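The first foam block I ever bought came in a bag of 142, and I know it was 142 because the bag said so and because my nephew and I dumped them all over the rug one rainy afternoon and found 139. The other three turned up under the radiator in December. By then I was hooked.

I should say that I don't have small children. I have a dining table, a job with a lot of phone calls, and a weakness for anything you can line up. Foam blocks are perfect for phone calls! They make no noise, they don't roll off the table, and if you drop one during a conversation with your insurance company the person on the other end never knows.

I'd assumed I was alone in this until I wrote two lines about it in my fall column and got a mailbag like I've never had. One of the letters came from Marlene Marchand, who runs a craft supply store called Vastier and has been selling foam cubes by the scoop for years. I drove out to see her on a Monday, which is her slow day, and she took me straight to the bins in back.

"People think it's teachers," she told me. "It's some teachers. A lot of it is folks like you."

Marlene sorts by color and then by what she calls squish, and she made me shut my eyes and pinch. There's a real difference. The firm ones keep their corners longer and stack better. The soft ones are nicer in the hand but they get rounded pretty fast, and a tower of them leans. She sells mostly bright colors, and she had strong feelings about which ones belong together (red and purple, no; yellow and gray, yes, which surprised me). I went home with a scoop of everything and 400 more opinions than I came in with.

Then there's Vilho Ahonen, who wrote to me on graph paper. He's a retired tile setter and he uses cubes to work out patterns before he draws them. His biggest one so far took 576, a square of 24 by 24, laid out on a sheet of plywood in his spare room. His wife wanted the room back, so he photographed it and took it apart in an evening. He says the taking apart is his favorite bit. I can't relate to that at all.

What I picked up from Vilho, though, is to start small. I used to tip out the whole scoop and get nowhere. He starts with pairs. Two colors, side by side, and then the same two again a little way off, and he leaves them there while he has his coffee. 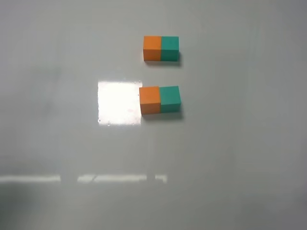
So I tried it his way for a week, and I'm a convert. Orange and teal is my pick, and I'll defend it to Marlene or anybody else. It's loud and it's cheerful and it looks good even in bad morning light. I did try swapping the order in every other pair, but it got too busy for me and I went back.

A few practical things, if you're tempted. Wash them in a mesh bag in lukewarm water and let them dry overnight. Keep them off a sunny windowsill, where my blues went chalky by spring. And don't buy the giant bag first. Five dollars' worth will get you through a surprising number of phone calls, and you can always go back for another scoop.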